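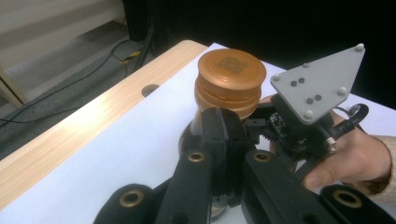
La estación de aforo de Usotora

El limnígrafo de Usotora registraba el nivel del río cada quince minutos. La estación constaba de una caseta de hormigón, un pozo comunicado con el cauce por dos tubos y una escala de hierro esmaltado atornillada al estribo del puente. El cero de la escala estaba referido a un clavo de nivelación situado en el umbral de la caseta. Todas las cotas del valle dependían de ese clavo.

Aatos Ruotsalainen llegó en noviembre con un nivel óptico, dos miras y la instrucción de revisar la serie completa. La oficina de Bundasholm había detectado un salto de 36 milímetros entre los valores de Usotora y los de Lins, la estación siguiente aguas abajo. El salto no figuraba en ningún parte de incidencias.

Lo recibió Urho Laaksonen, encargado de la lectura manual. Le entregó la llave de la caseta y 36 cuadernos de tapas grises, uno por año.
- ¿Ha cambiado usted la escala? - preguntó Ruotsalainen.
- No.
- ¿Y el flotador?
- El flotador, una vez. Está anotado.

Estaba anotado. La sustitución constaba en el cuaderno undécimo, con el peso de la pieza retirada, el peso de la nueva y el tiempo de parada, dos horas y diez minutos. La letra era pequeña y vertical. Los errores estaban tachados con una sola línea, de modo que la cifra anterior pudiera leerse.

Ruotsalainen dedicó el primer día a la nivelación. Partió de la señal de la iglesia, cerró el itinerario en el clavo del umbral y repitió el recorrido en sentido inverso. El error de cierre fue de un milímetro. El clavo estaba 36 milímetros por debajo de la cota oficial.

Comprobó entonces los tubos. El inferior tenía limo hasta un tercio de la sección, lo normal para la época. La pared del pozo no presentaba grietas. Midió la inclinación de la caseta con una plomada y obtuvo un valor despreciable. El edificio había descendido en bloque, sin girar, y la escala del estribo no lo había acompañado.

El segundo día se sentó a comparar las dos series. El limnígrafo daba el nivel respecto al clavo; el cuaderno, respecto a la escala. Si la caseta había descendido, las dos columnas tenían que separarse a partir de una fecha. No se separaban. En los 36 cuadernos la diferencia entre ambas no pasaba nunca de cuatro milímetros.

Volvió a hacer la resta con otra hoja. Después salió y encontró a Laaksonen en el puente, apoyado en el pretil, con el cuaderno en curso dentro de una bolsa impermeable.
- Las lecturas de la escala siguen al aparato - dijo Ruotsalainen -. No deberían.
Laaksonen miró el agua antes de contestar.
- Empezó a hundirse el año de la crecida larga. Al principio eran tres milímetros. Di parte.
- No hay parte.
- Lo di de palabra, a su antecesor. Me dijo que leyera mejor.

Ruotsalainen no respondió. Conocía la frase y había trabajado cuatro años a las órdenes de quien la había dicho.
- Así que leí lo que decía el aparato - continuó Laaksonen -. Y lo que decía la escala lo puse en otro sitio.

La casa quedaba a 805 metros de la estación, pasada la serrería. En la alacena, detrás de los tarros, había otra fila de cuadernos, de tapas azules. Laaksonen los bajó de dos en dos y los dejó sobre la mesa de la cocina. Contenían una lectura diaria de la escala, tomada a las siete de la mañana, sin corregir. Faltaban nueve días, los de una operación de vesícula, y en su lugar había nueve renglones en blanco con la fecha puesta.

Trabajaron hasta la noche. Laaksonen dictaba y Ruotsalainen escribía. La curva de asiento salió limpia: rápida los dos primeros inviernos, después casi lineal, con un escalón pequeño el año en que se asfaltó la carretera. Con ella podía corregirse la serie completa.
- ¿Qué va a poner en el informe? - preguntó Laaksonen.
- La curva.
- ¿Y de dónde ha salido?
- De las lecturas de la escala. Observador, U. Laaksonen.

Laaksonen se levantó a cerrar el tiro de la estufa y tardó más de lo necesario.

El informe se archivó en Bundasholm con el número 1446. Tiene once páginas y una tabla. En el apartado de antecedentes, Ruotsalainen hizo constar que el asiento fue comunicado verbalmente a la oficina en su primer año y que la comunicación no se registró. El jefe de sección le pidió que retirara el párrafo. Él pidió que se lo pidieran por escrito, y el párrafo sigue en la página dos.

En primavera se colocó un clavo nuevo, en roca, veinte metros ladera arriba. Laaksonen sostuvo la mira. Luego bajó al puente, leyó la escala y anotó la cifra en un cuaderno gris.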